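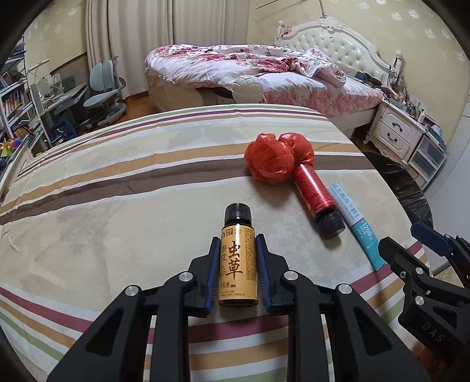 Seven: progress report to the Aubert Fund
Undumton and Plolport homes, March 2023
5 min read

Seven is in its second round of home visits, and the fund has asked whether the method works. My answer is that it works on bedrooms, for a while, and that I don't yet have the evidence to say more than that. The October report said more than that. I wrote it, and I would take some of it back.

The method is simple enough. A household picks one room. Everything without a home gets brought to one surface, usually a bed, and is dealt with in batches of seven: keep here, keep elsewhere, throw out. The batch has to be finished before the next one starts. We have 24 households enrolled between Undumton and Plolport, and each gets 2 visits.

What we have learned about surfaces

Our handbook says to use the bed because it is the largest flat area in the room and has to be cleared by night. I still think the first half is right. The second half assumes that someone sleeps there. In the Undumton bedroom shown in this report there are two beds. The big one, with the carved white headboard and the rose-print comforter, is plainly the main one. The sorting was done on the other, over a striped cover. A second bed is a wonderful place to sort and a terrible deadline. Several households have told us that the batch on the spare bed was still there a week later, and I believe them.

Small containers are the real problem. On that striped cover there was a little brown glass bottle with a yellow label, a red plastic bag tied up in knots, and other odds and ends of the same size. The nightstand with the two drawers was already crowded with small bottles. Under our rules a bottle that belongs with other bottles gets marked "keep here," so it goes to the nightstand, and the nightstand gets worse. The log records a success. I don't see how we can go on scoring it that way.

There was a plastic drawer unit right next to the nightstand, and the handbook doesn't mention drawer units at all. It runs to 29 pages.

What gets thrown out

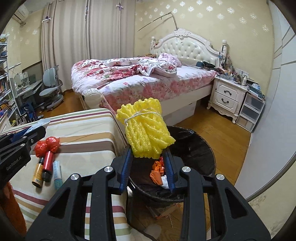
Yellow packing foam, tied with white string, over the wastebasket. Bedroom, Undumton.

Packaging goes quickly in every home. Foam, wrappers, flattened cardboard, lengths of twine: people part with these without a second look, and they fill a wastebasket in a way that feels like progress. I have come to distrust that feeling. Our log for this round stands at 2206 items, and packing material is far too large a part of it. If the fund wants a fair figure, packaging should be logged separately from belongings. I would like to start doing so with the next household, and I accept that it will make our numbers look smaller.

The wastebasket itself matters more than I had allowed for. A small round basket is fine for wrappers and scraps of paper. Bulky foam and cardboard are another matter, and the flat pieces tend to end up on the floor beside it. We tell people to keep the basket within arm's reach of the sorting surface. We should also be telling them to have a large bag open for anything bulky. It is a cheap fix and I am annoyed it took this long to write down.

Shared and mixed rooms

The handbook treats a bedroom as a place for sleeping and clothes. Many of the rooms we visit are also a study. This one has a desk and chair over by the window, and a packed bookshelf. Books were left out of the method on purpose, to keep visits short. That may be sensible, but a household looking at a full bookshelf does not feel that the room is done, whatever our sheet says.

Spending

Spending is inside the budget, mostly because the Plolport visits began late. Please don't read that as a saving. Travel between the two towns will catch up with us.

What I am asking for

No new money. I am asking for permission to drop the finished-room score, which measures how a room looks when the visitor leaves, and to replace it with a look at the sorting surface and the nightstand a month later. I expect the results to be worse. Plolport will be the first place we try it, if the fund agrees before the next set of visits.

Comments

We did the bed thing in our spare room and yes, the pile moved in for good. Glad someone admits it.

Why are books left out? That's the only reason my room is a mess.

Does the separate packaging log apply to homes already visited, or only new ones? Our old sheets don't split it.

Big bag for the foam, please put that on page one.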